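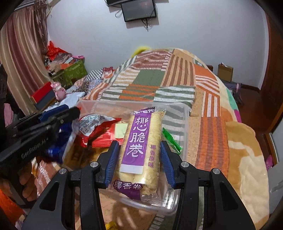

Tuslow Hand-Held Gripper Pair

The Tuslow is a pair of grippers for recording tasks by hand, one for each side. You hold them, do the job, and the recording goes to Steline for replay on your arm. No teach pendant and no programming.

Each unit carries its own camera, aimed down the fingers. Both record to the same clock, so left and right stay matched.

In the box
2 grippers, left and right
3 spare pad sets
Charging dock and travel case

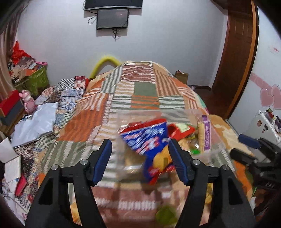

Most customers start with sorting and packing jobs, and we suggest recording these at normal working speed. Keep the jaws open on the approach and close them only once the item is between the pads. Snack packets in a clear plastic bag make good practice — the film is slippery and crinkled, and a tall narrow packet needs a different angle from a wide one.

Recordings made on the older Zaki handles can be imported. The Tronness wrist mount is sold separately.

Item 118. Colour: black with blue pads. Firmware 167 or later is needed for two-handed recording. Orders placed in August have all shipped.

Page updated 11/15/25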